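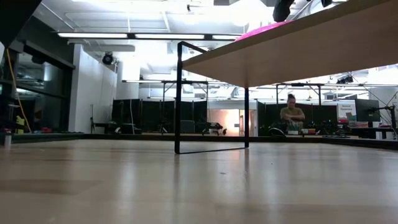
Nutrition and Aging, Unit 6
Reading intervention studies: dietary fiber and sleep quality in older adults
Handout prepared by Selvaraj Seneviratne. Revised 7 Nov 2022.

6.1 Scope

This unit covers one kind of evidence, the small randomized feeding trial, using fiber intake and self-reported sleep as the working topic. Observational work was covered in Unit 5 and is mentioned only where the two designs give different answers. Students should have the Unit 4 glossary at hand.

6.2 Terms

Soluble fiber: dissolves in water and forms a gel. Found in oats, barley, beans, apples, and citrus fruit.

Insoluble fiber: does not dissolve in water. Found in wheat bran, most whole grains, and the skins of many vegetables.

Short-chain fatty acids: acetate, propionate, and butyrate. Produced when gut bacteria ferment fiber in the large intestine.

Sleep latency: time from lights out to the onset of sleep.

Sleep efficiency: time asleep divided by time in bed, given as a percentage.

6.3 Proposed mechanism

Fermentable fiber raises the output of short-chain fatty acids. Some of these enter the blood. Animal work suggests that butyrate may affect sleep depth, but doses in those studies are often much larger than a human diet could supply. A second proposal is indirect: meals high in fiber slow the absorption of glucose, and a steadier blood glucose level overnight may reduce waking. The two proposals are not exclusive. Neither is settled, and a trial that measures only sleep cannot separate them.

6.4 Worked case: the Dalemow trial

The Dalemow trial enrolled 191 adults living at home. Participants were assigned at random to one of two groups. The first group ate a daily serving of a barley and bean product. The second ate a product matched for calories, made with refined flour. Both were supplied by Andrade in plain packaging. The oldest birth year accepted was 1946. Sleep was recorded by a daily diary and by a wrist device worn at night.

Of those enrolled, 51 left before the final visit. The main reason recorded was stomach discomfort, and this was more common in the fiber group. The authors analyzed only those who completed the study.

Reported results:
Sleep latency by diary was shorter in the fiber group.
Sleep latency by wrist device did not differ between groups.
Sleep efficiency did not differ by either method.
Participants rated their own sleep as better in the fiber group.

6.5 Points to examine

Dropout. A completers-only analysis loses the balance that random assignment provides. If people who tolerated the fiber poorly also slept poorly, their removal makes the fiber group look better. An intention-to-treat analysis keeps every participant in the assigned group, with a stated method for handling missing data.

Blinding. Plain packaging hides the label. It does not hide taste, texture, or the effects of a sudden rise in fiber. Participants in the fiber group could probably guess their assignment. This matters more for the diary than for the wrist device.

Multiple outcomes. Several sleep measures were reported, and the paper does not say which was primary. Check the registry entry where one exists.

Device limits. Wrist devices infer sleep from movement. A person lying still and awake may be scored as asleep. Agreement with laboratory recording is weaker in people who sleep poorly.

Background diet. Participants kept their usual meals. Intake was checked by a food questionnaire at the first visit only.

6.6 Comparison with the Fetport cohort

The Fetport cohort followed diet and sleep by questionnaire, with no intervention. Higher fiber intake went with better reported sleep. The link became weaker after adjustment for physical activity and alcohol. Reverse causation is possible: people who sleep badly tend to choose more refined food the next day.

6.7 Assignment

Write up to 80 lines on whether the Dalemow results support the statement "fiber improves sleep in older people." Refer to at least two of the points in 6.5. State which outcome you would have named as primary and how you would have measured it. Submit through Serko. Questions on the diary data go to Edivaldo Barros, who holds the coding sheet. The version handed out in September lacks the column for naps and should not be used.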